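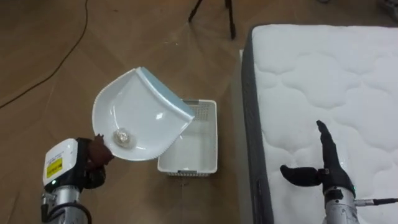
Entertainment Reporting
Unit 2: The denial and how to write it

Most stories about celebrity couples rest on two things: a sighting and a reply from a representative. The sighting tells readers that two people were in the same room. It doesn't tell them why. Keep those facts in separate sentences.

When a rep replies, quote the exact words and say who received them. "Denied" is a strong verb. Use it only if the rep addressed the claim itself. If they said their client's private life is private, write "declined to comment". If you got no reply, say when you asked. A request sent at 11 p.m. for a midnight post is not a fair chance to answer.

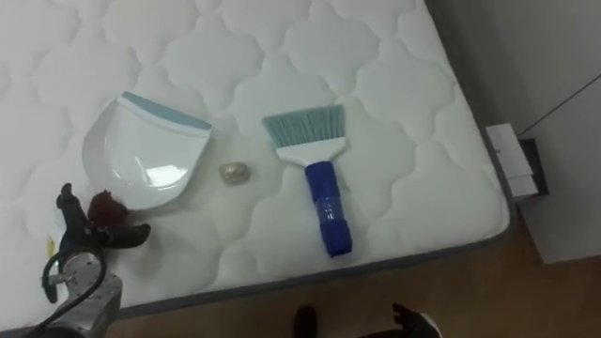 Ridmont College Course Reader, p. 26

Case: the Fidgate item

The Fidgate website reported that the lead actors in the series Temba were engaged. It had one unnamed source, described as "close to the set". Geven, the agency for both actors, called the report false within two hours. The item had been shared nearly 3,000 times by then. Fidgate changed the headline to add a question mark and left the rest as it was.

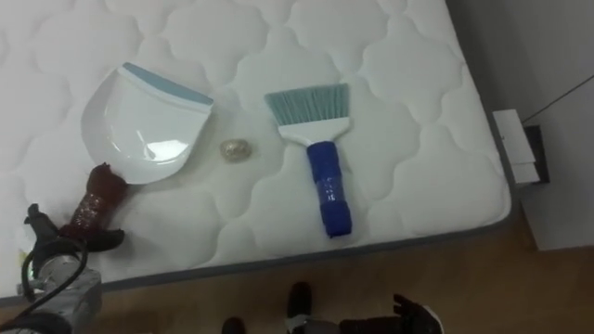

Fig. 1. Dustpan, ball and hand brush on a quilted mattress.

Points to note

"Close to the set" could mean a driver, a publicist or a fan at the fence. Ask the source how they know, and put as much of the answer in print as you can.

A question mark does not remove a claim. Under most style guides, the change should also have carried a correction line at the top.
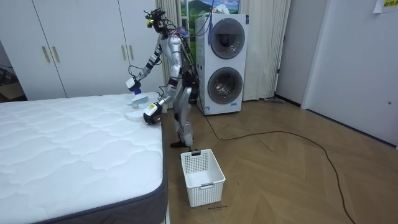

Fig. 2. Robot holding a blue-handled brush on the mattress.

For the tutorial

Rewrite the Fidgate item in no more than two paragraphs, using only what could be confirmed. Bring a printed copy. Read the chapter on defamation before the December test.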